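3.2 Pandemic fiction before and after: the coding

Coding of the scripts was done in two passes. First pass quick, one reader, every script read whole. Second pass slower and only on the scenes where a minister, adviser or official speaks about the illness. Loredana Negri did most of the second pass and her notes are quoted where they are clearer than ours.

The sample is 157 unproduced scripts and outlines, all sent to the Brillomlow open submissions scheme. Radio, television and a few stage pieces. Anything under three pages was dropped, as were straight adaptations of a novel. We kept the satires in, after some argument. Leaving them out would have made the governments in the sample look a good deal more competent than the writers wanted them to be.

Three codes matter for this section. Delay (the government knows and waits). Denial (the government knows and says otherwise). Muddle (the government doesn't know, or one half of it knows and the other half doesn't). A script could take more than one. Most did. Muddle was the hardest to agree on and the definition was changed twice, see the appendix.

Food comes into this more than we expected. Empty shops, rationing, hoarding, the neighbour with a full cupboard. Writers use it as shorthand for the state failing and it usually arrives early, before any death of a named character. In Flekora, a four-part serial, the whole of the first part is a queue. Nothing is said about the illness untill the doors open.

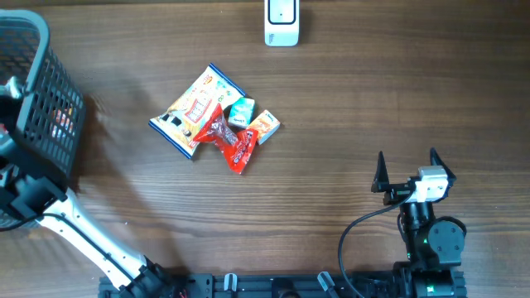 3.3 Who gets the blame

Before the pandemic the villain is mostly a company or a laboratory. Afterwards it is mostly an office. Not a dramatic one either: meetings, lost emails, a press conference that goes on too long. Baird, the longest script in the set, has an entire scene on the wording of a single sentence in a leaflet. It is very funny and would probably be unplayable.

Scripts with a named prime minister or president tend to give that person a bad marriage, a drink problem or both. This was coded separately as "private fault". Negri's note says the private fault "lets the rest of the cabinet off", and we think that is right for the television scripts, less so for radio. In radio there is less room for a home life and the blame spreads out more. Advisers do worse than ministers there. Scientists do well nearly everywhere, though they are rarely listened to and in 22 scripts the main scientist is dead by the end.

The public is let off lightly. Crowds panic, but single members of the public behave decently, share what they have and are usually right about the government before the journalists are. Closa is the exception, a bleak short piece set on one Thursday in a block of flats, where the neighbours inform on each other over a birthday party. Only script in which we could find no one to like.
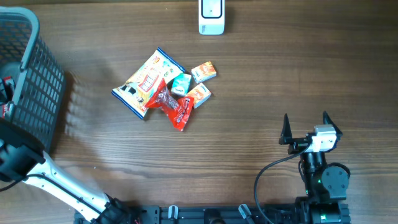

Figure 1. Wooden tabletop with packaged snacks and a gray plastic basket.

Length made some difference. Outlines under 4,000 words lean on a single guilty person, presumably for want of space, and the full scripts share it out. We did not test this formally, the groups are too uneven. It should be kept in mind when reading the next section, where outlines and full scripts are taken togehter.

One further problem. Some of the writers had clearly been reading each other. The same joke about a minister and a mute button turns up in scripts that otherwise have nothing in common, and we could not establish where it started. These were left in and coded as normal.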